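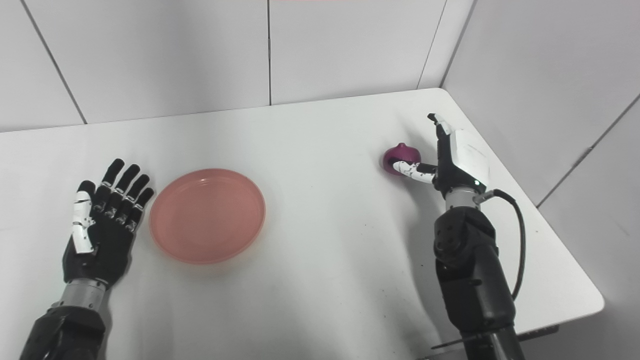

*Onion task, view from the head camera. The right hand has the onion between thumb and fingers, the left hand is resting beside the plate.*

# Gallery: one vegetable, one plate, two hands

The page belongs to our work on two-handed placing, which we do in the small laboratory at Skorbridge. We call the method Stestach. It learns from recorded demonstrations, and its only input from outside is the head camera together with the joint positions of both arms. There are no cameras on the wrists and no force sensing in the fingertips. We wanted to see how far one can go with such a modest set of inputs.

I keep the text short, as the full report has all the tables. Still, some visitors have asked for a little background, so I put a few notes under the picture.

## The task

The instruction is always the same sentence: put the onion on the plate. The plate lies nearer to the left hand and the onion is picked up by the right one, so the right arm has to travel over a good part of the table. The start positions are changed from one trial to the next. We give the policy no map of the table and no list of positions.

## The resting hand

In our first version the left hand was left out of the training completely and stayed at its home position. Later we let the policy control both arms all the time, also when only one of them has something to do. This was a suggestion of Victor Rweyemamu, and I must admit I was against it at the beginning. The movements of the right arm became smoother, and we do not have a complete explanation for it yet. My guess is that the demonstrations are more natural when the person who gives them does not need to think about keeping one arm frozen.

## The onion

Round things are difficult for us. A small onion turns easily under the finger if the thumb arrives a little too early, and then the hand must open and try again. We count a new attempt inside the same trial as a success, but we mark it separately in the report. The pointed tip helps the vision part of the model – it gives a direction, which a ball does not have.

## Numbers for this series

- Demonstrations used for training: 1000
- Trials in the evaluation: 315
- Time limit for each trial: 20 seconds
- Different start layouts: 9

The success rates are given per layout in the report. I prefer not to quote a single average on this page, as the layouts are not equally hard. The ones with the onion far back on the table are clearly the weakest, and we are working on them now.

## Compared methods

We compared Stestach with two others. Stolier predicts one step at a time and reacts quickly, but its hand tends to shake before the grasp. Shahbazi predicts a long piece of movement in advance – it looks very calm, and it is slow to notice that the onion has moved. Stestach lies between them and changes the length of its prediction when the fingers come close to the object.

The next series will use the same plate with other vegetables. We plan to add it to the gallery in October.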